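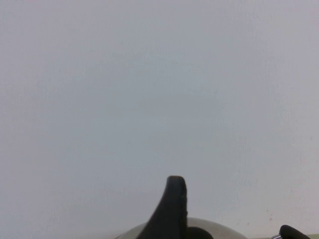
marigold_lane commented: Please don't start rolling until you know whether the old paint is flat or eggshell. I wish someone had stopped me.

Touch-up paint dries a different shade from the same can

teakettle_and_toast

Hello everyone, and thank you in advance for your patience with a long one. We moved to Jurmont in July, into a house built in 2000, and the previous owners very kindly left a shelf of half-used paint in the garage. One of the cans is labeled for the hallway, a pale gray from Binholm Paints, number 3934. I filled some nail holes, let the filler dry overnight, sanded it, and dabbed the paint on with a small brush.

Well! Every single spot shows. In the morning they look lighter than the wall and in the evening they look darker, and my husband says he can't see any of it, but he also couldn't see the nail holes. I stirred the can for a good long while, so I don't think it's that. I tried a second coat on two of the spots and they got more noticeable.

Do I have to repaint the whole hallway? It's a long one and it runs into the stairwell without a break, so I'd dearly love to avoid it. I've also been eyeing the sample pots at Yimyam Hardware, in case a fresh batch would match better.

marigold_lane

Oh, I feel for you, I did precisely this in my dining room and ended up with a wall that looked like it had the measles. There are a few things going on, I think. Paint on a wall shifts a bit over the years from sun and cooking and people's hands, and the paint in the can doesn't shift along with it. Then bare filler drinks up paint in a way the wall around it doesn't, so the sheen comes out different, and you see it when the light comes in from the side. And a brush leaves a different texture from a roller, even when the color is perfect.

What I'd try first is a dab of primer on each filled spot, only on the filler. Let it dry fully, then use a little four-inch roller with hardly any paint on it, and feather outward until the roller is nearly dry. Flat paint forgives a lot. Eggshell is fussier, and satin, in my experience, is hopeless.

If it still shows, paint that one wall from corner to corner and leave the others alone. Your eye won't compare two walls that meet at a corner, the light hits them differently anyway. For the stairwell you'd want to find some natural stopping place, a door casing or the underside of the landing.

I'd wash a patch first too, with plain water and a drop of dish soap. My "faded" wall had nine years of dust on it and came up a whole shade!

dadsoldladder

just repaint it. its a hallway

Riluvwood Rita

Agree with marigold_lane about the primer. I'd only add, check the can for a sheen before you buy anything, because the color number is the same across all of them, at least it was on the Binholm cans I had. If the label's gone, brush some on a piece of card and tilt it toward a lamp next to the wall.

A fresh batch might not match any better, so buy the sample pot before the gallon. Some sample pots only come in one sheen, so ask at the counter.

teakettle_and_toast

Thank you all so much. The can says satin, oh dear. I'm going to wash a bit behind the coat rack this afternoon and see where that gets me.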